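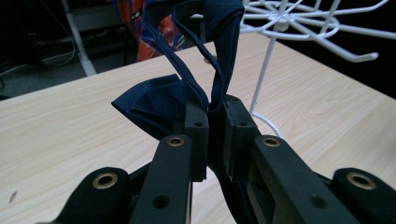 marlpit72 replied:
With respect to the opening post, I do not accept that Triltent was obliged to withdraw the sketch. The claim against Gridel has been lodged in open court and the particulars are available to anyone. A comedy programme may refer to a public document in the same way as a newspaper may.

Fenwater replied:
The particulars may be public, but the defence had not been filed when Kombo went out. Viewers were given one side of a civil case with laughter over it. I have written to Triltent asking for the matter to be put right on air, and I would ask other members to consider doing the same.

marlpit72 replied:
A civil claim of this kind is heard by a judge sitting alone. There is no jury to be swayed. Could Fenwater say which line of the sketch was wrong in fact?

Fenwater replied:
The line stating that Gridel had "sold the same car park twice". The claim alleges that the Florkoveck site was overvalued when the loan was taken out. It does not allege a double sale. Those are different accusations and the second is a good deal worse.

oldquay replied:
I have watched the programme again and Fenwater is correct on the wording. It was, however, plainly a joke, and the presenter read out the company's own statement straight afterwards. My concern is a different one. Kombo was moved to 10 pm in May without notice, and the complaints page still gives the old time. Several members have had complaints returned on that ground.
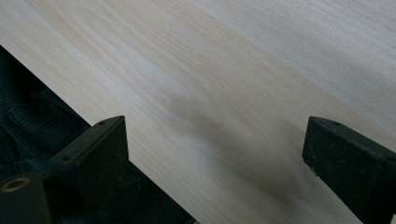 tallis_green replied:
Mine was among those returned. The letter said that no programme of that name had been shown at the hour stated. I sent it again with the correct time and have received a reference number, 1,383, but no answer.

marlpit72 replied:
I accept the point about the car park and withdraw my earlier question. I remain of the view that a short correction would be enough. Removing the whole episode would be out of proportion.

Fenwater replied:
I did not ask for removal. I asked for a correction of equal length, at the same hour.

oldquay replied:
Equal length would be 2 minutes. I doubt that Triltent will agree to it before the hearing. Members who complain should quote part 2 of the viewers' code, as letters that do not cite a part are being sent back too.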